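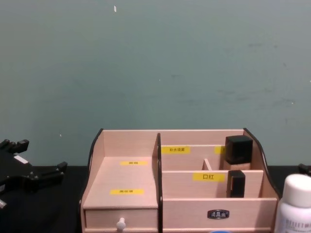
Two-arm station with a labeled desktop organizer, lipstick compartment in front.

About Celtholm

Celtholm supplies two-arm tabletop manipulation stations and the task kits that run on them. We sell to research labs, packaging lines and retail fulfillment teams that need small, mixed items put into fixed places.

The company was started by Embla Rustad, who still signs off on each station before it ships. We are 43 people. Mechanical assembly and final test are in one building in Trituvov. Software and customer support share the floor above.

What we sell

Nukard is the station: two arms, two grippers, a controller and a black tabletop. It ships pre-wired and runs from a single wall outlet. Table height is adjustable. Gripper fingers can be changed with a hex key, and the controller asks for a new zero position after each change.

Maillard is the task kit library. Each kit covers one type of work and contains the objects, the fixtures, a label set and a written procedure. The cosmetics storage kit uses a wooden organizer with open compartments and drawers. Yellow labels mark the places, for example 口红 (lipstick) and 补水喷雾 (hydrating spray). Label sets are available in Chinese and English. Other kits cover stationery, hand tools and pantry goods.

Service

Every station is run for over 400 cycles on the customer's chosen kit before packing. The test log is included with the delivery. Scheduled maintenance is due every 800 operating hours and can be done on site or at our building. Spare fingers, cables and organizer parts are stocked.

The warranty is 2 years on arms and controller. Grippers are treated as wear parts and are quoted separately.

Visits

Demonstrations are held on Wednesday by appointment. Customers may bring their own objects, provided each one fits in the gripper opening listed on the Nukard data sheet.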